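Review: the Fovwood Kitchen Task Kit, after 600 demos

Posted April 5, 2026

I should say up front that I paid full price for this kit, which in my line of work counts as a conflict of interest. I wanted it to be good.

The Fovwood Kitchen Task Kit is a box of props and task cards for people who teach robot arms by example. You drive the arm through a chore, the system records the joint positions and the camera feeds, and you do it again until the policy catches on or your wrist gives out. We run ours on a two-finger gripper with a wrist camera and one more camera looking down at the table. Recording goes through Trideo, and Chie Kamata and I split the driving.

The props

Everything is play-kitchen scale or close to it, and the quality wanders. The star is the ketchup bottle, which is plush. I laughed when I opened the bag. Then I spent a week with it and stopped laughing, as it's the best thing in the kit. It forgives a bad approach angle. It can be dropped from any height you like. The label is embroidered, big and high contrast, so the wrist camera gets a strong cue for which way up the bottle is, even with the fingers closed on it.

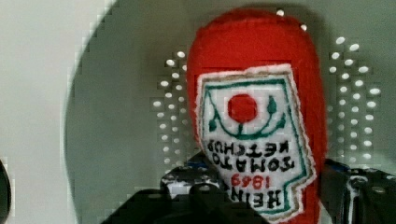

The task cards

There are 15 cards, and they read as if they were written by someone who had once been told about kitchens. "Relocate condiment to drainage vessel" is my favorite. It means put the ketchup in the colander. We rewrote it on a sticky note.

The wording matters more than Fovwood seems to think. If you train with language labels, the card text goes in with every episode, and I don't plan to ask my robot for a drainage vessel at dinner. Plan on an afternoon of retyping. Chie made a spreadsheet with three phrasings per card, and I'd happily trade the printed set for it.

The colander card itself is a good one, wording aside. The target is big enough that beginners succeed early and long enough that you can be fussy about alignment later. Tell your drivers to open the fingers wide before backing off. Soft props snag, and a bottle that follows the gripper home makes for a sad episode.

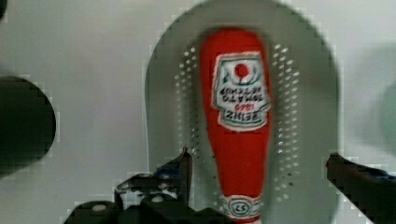 Layout and clutter

Fovwood's booklet wants the table reset to a printed diagram before every take. We did that for the first 60 demos and got a policy that was brilliant at the diagram. Move the colander a hand's width and it reached confidently for bare table. After that we shuffled everything between takes and left plenty of things out that had no part in the job. Our success rate fell off a cliff for two days and then came back better than before, and I'm told that's called learning.

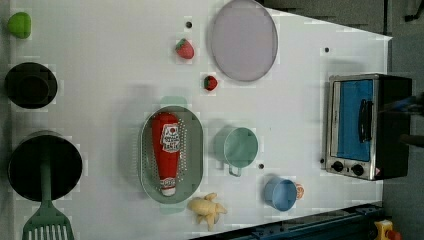

My biggest complaint with the kit is that it gives you no help at all with distractors. The booklet treats them as an advanced topic, on the second-to-last page, after the warranty. I'd start with them. A couple of red strawberries on the same table as a red bottle are worth more to you than another dozen tidy takes, and a black pot with a green spatula lying across it gives the arm something large to stay out of. Get the big items down early too. Our toaster oven takes up the right side, and every reach has to be planned with it in mind.

How it compares

I've also used the Plornari starter set, which costs less and has nicer task cards but rigid props that skid away when touched. The Aguirre box is lovely and I couldn't get replacement parts for it last November, so it now lives on a shelf being lovely.

Verdict

Buy it for the props, recycle the booklet. We're at 600 demos with a target of 1276, a number that came out of somebody's storage budget and which I have been asked to stop questioning. The bottle is holding up fine. Four stars, with one held back for "drainage vessel."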